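Pratport Repair Café Sorts 229 Donated Kitchen Items, Keeps the Corn

January 25, 2022 – The Pratport Kitchen Share opened its winter lending season on Tuesday with 229 items on the books, a new set of shelves and a lingering disagreement over whether a mug tree counts as one item or several.

The share, which lends household kitchen goods to residents the way a library lends books, has moved out of the back of the old Vokier hardware store and into a larger room on Villaseñor Street. The move took two weekends. It had been planned for one, but the planners had not looked inside the cupboards.

What came out of those cupboards will be familiar to anyone who has emptied a relative's kitchen. There were lids without pots. There were fondue forks in numbers that suggest the town once took fondue very seriously. There was a bread machine with its manual still sealed in plastic, donated by someone who had clearly made peace with store-bought bread.

The share has been running since June, when it started with a borrowed card table and a sign-out sheet. Membership costs $20 a year. Members may take home 2 items at a time, a limit introduced after one household borrowed an entire brunch.

Much of the past week went to laying out goods so that each could be wiped down, tagged and entered in the catalog. Small appliances are handled first, on the grounds that crumbs are easier to deal with before they have been moved twice. A cream-white toaster oven with a dark glass door and a silver bar handle got its turn early on, and has already drawn interest from members who say they want it for "just the one pizza."

Mugs are another matter. The share did not ask for mugs. It has never asked for mugs. The donation form now says "no mugs, thank you" in bold type, and mugs continue to arrive at the door in grocery bags. The compromise has been to lend them as sets, with something to hang them on, to people having company. Plates go out the same way, in stacks, and are expected back in stacks of the same height.
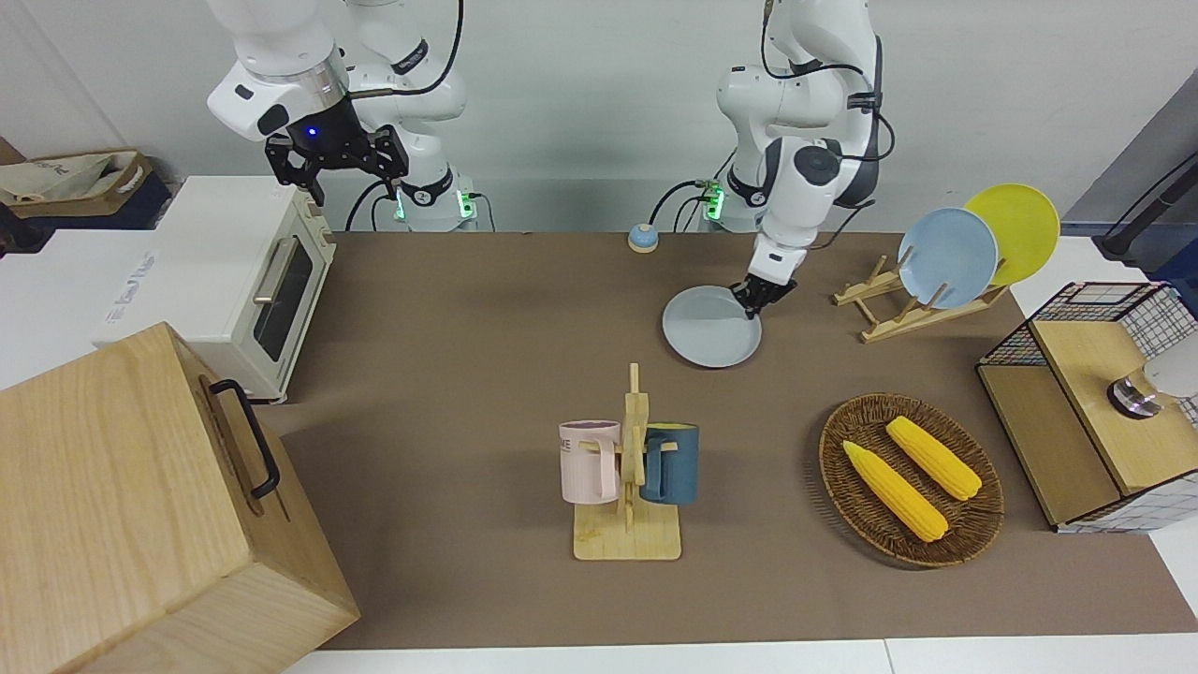 What is on loan, and what is for looking at

The wooden mug tree will go out complete with its pale pink mug and its dark teal-blue one, and the catalog lists the lot as a single entry. The opposing view, that a tree and its mugs are three things and ought to be tagged as three things, was heard at some length on Saturday and then left unresolved so that people could go to lunch.

The oval wicker basket is also available, with or without its two yellow corn cobs. The cobs were placed in the basket during sorting and have since acquired defenders. Several members feel that the basket looks bare without them. The catalog entry reads "basket, oval, woven (corn optional)," and that is likely to be the final word on it until somebody borrows the basket and brings back only the corn.

Other additions to the winter list include a waffle iron, a canning kettle large enough to bathe a toddler in, a pasta roller with its clamp, and three angel food cake pans. Demand for angel food cake in Pratport has not been formally measured. The pans remain on the shelf.

Some goods did not make the cut. Nonstick pans with scratches were turned away, along with anything that had a frayed cord, and a juicer that made a noise described in the log as "personal." Items that are sound but surplus will be sold at the Poniren flea market in the spring, where the fondue forks will be offered by the handful. Proceeds go toward a second set of shelves – the first is nearly full.

Hours and rules

The share is open Tuesday evenings and Saturday mornings. Loans run for 2 weeks and can be renewed once if there is no waiting list. The waffle iron has a waiting list.

Borrowers are asked to return things clean. The rules define clean as "clean enough that you would not mention it if it were yours," a phrase that went through four drafts and pleased hardly anyone. Late returns carry no fine, but the name of the overdue item is written on the chalkboard by the door, where it can be read from the sidewalk. As of opening night the board listed a potato ricer and one gravy boat.

Donations are accepted during open hours only. Boxes left on the step overnight will be taken in, but the share would rather they were not, having lost a perfectly good colander to the rain gutter and the wind in December. Blenders are wanted, as are cookie sheets that lie flat and any kitchen scale that agrees with another kitchen scale.

Mugs are not wanted. Four came in on Tuesday.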